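Stiltden field course readings — read me first

Hi! I'm Naveed Mengal, and I put this folder together for the October course on rivers and land use. It holds 764 reading notes plus 4 maps of the Lashari valley (the index lists 770 entries — two are duplicates I haven't cleaned up yet, sorry!).

Notes are plain text, one per reading, sorted by week. Start with the grazing rights ones, they're my favorites. Please don't cite the Vosora interviews outside class.

Blue bins on the taped table:

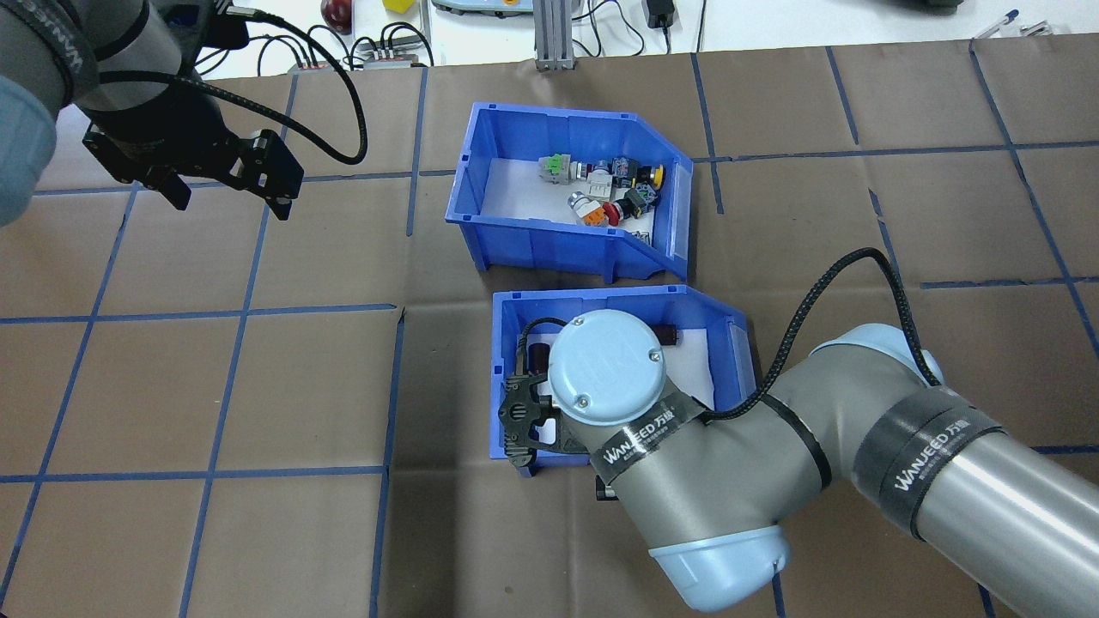
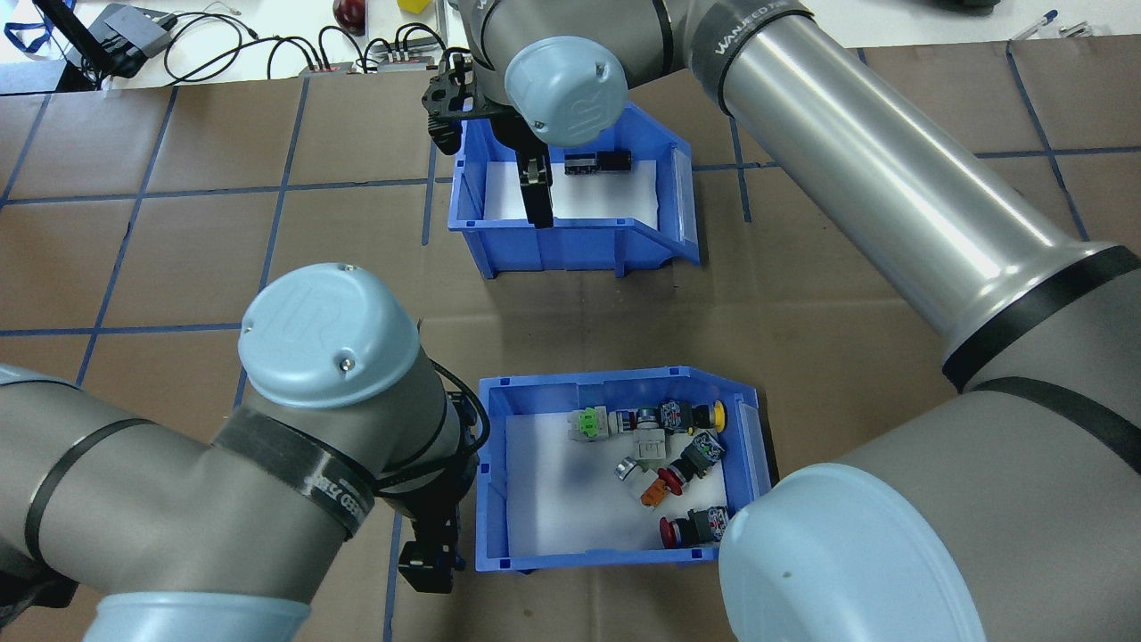
Week 4 is the heavy one, 80 pages on irrigation, so start early. Last updated 30 Apr 2022.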